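### 3.2 The covered tabletop as a work surface

The second part of the study looks at the surface on which small items were set out and put away. In the survey rounds at Kozan and Hedstead, most of the people we spoke to had strong views on cups, pots and storage jars, and very few views on what stood under them. The surface was treated as given. It came up only when something went wrong with it: a ring left by a mug, a scratch, a cloth that slid when a jar was pulled across it.

We therefore asked the 496 people who returned the long form one extra question, which was what they put down before sorting or arranging small household items. The answers fell into two large groups. One group used the bare table. The other put something over it first - a cloth, a sheet, a length of shelf paper, an old poster turned face down. A third group, much smaller, worked on a tray. Trays are left out of this section and taken up again in Section 5, where carrying is discussed.

Oral's earlier notes from the Ollotel breakfast room had already pointed to the covered table as worth separate treatment. Staff there laid a fresh white cover at the start of the morning and moved cups and containers on it for several hours. Her notes record that they placed things farther apart on the covered tables than on the bare ones, and that they looked down less often when setting a cup back. She did not try to explain this, and her notes cover only one room over one July. We took it as a starting point for the room described here.

#### 3.2.1 Choice of cover

Three kinds of cover were tried at Prollville before the main sessions: a patterned oilcloth, a gray felt and a plain white sheet. The oilcloth was dropped early. Its pattern of leaves made it hard for people to say afterward where a cup had stood, and two of them pointed to the wrong leaf with complete confidence. The felt gripped well, but paper cups tipped on it when they were pushed from the side, and it collected crumbs and thread that had to be brushed off between rounds.

The white sheet had its own faults. It dented when heavy pots were dragged, and it took a curl at the edges if it had been stored rolled. It was also the only cover on which an empty paper cup could be slid, lifted and stood up again without trouble. We kept it for all of the main sessions and replaced it every 200 placements, or sooner if it was stained.

Shadows turned out to matter more than we had expected. A white cover shows them clearly, and several people used the shadow of a cup to judge how close it was to the table. Others found the same shadows a nuisance. One person read a patch of shade as a stain and asked for a new sheet. After this the ceiling light was left on at all times, and the blind was kept half down in the afternoon.

#### 3.2.2 Choice of items

The item set was kept short. Each layout had a heavy, open container toward the back and one light cup in front of it. The container served as a fixed point. It was rarely moved by accident, and people tended to describe the place of everything else by reference to it: "in front of the pot," "a hand away from the pot."

Tokgöz suggested that the container should have something on its face, so that people could tell when it had been turned. A plain pot had been used in the first trials and was often rotated without anyone noticing, which spoiled the comparison between layouts. A pot with a yellow smiley face solved the problem at no cost. People also became fond of it, and "the smiley" appears in the session notes more often than any other item name.

The cup was a small kraft paper cup, used empty. Ceramic cups had been planned, but their weight hid the effect of the cover, and a paper cup shows it at once. A light cup shifts when the sheet under it is bumped or pulled. A new one was taken from the stack when the rim had gone soft or the base no longer stood flat.

In the layout of Figure 4, the cup stands directly in front of the pot, with open space on both sides of it. We call this the near-center layout. It was the most common starting point in the main sessions and the one to which the others in Section 4 are compared.

**Figure 4.** The white cover and the near-center layout. First: the cover seen close up. Second: the white pot and the paper cup on the covered table.

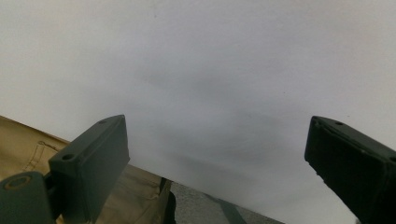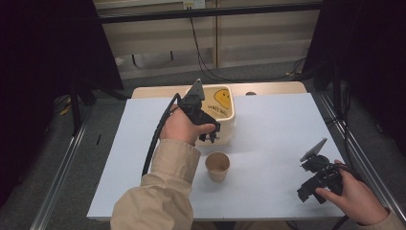
#### 3.2.3 Recording placements

A placement was recorded when the cup had been set down and let go. Cups that were set down and picked up again at once were entered as a single placement, using the last position. Cups that fell over were entered with the letter F and stood up again before the next round began.

Recording stopped at 1,000 placements. Distances were measured from the front face of the pot to the nearest point of the cup's base, using a steel rule laid flat on the sheet. Tokgöz measured all of the near-center rounds and Oral measured the rest. They swapped for 2 rounds as a check, and the differences between them are listed with the other measuring errors in Appendix B.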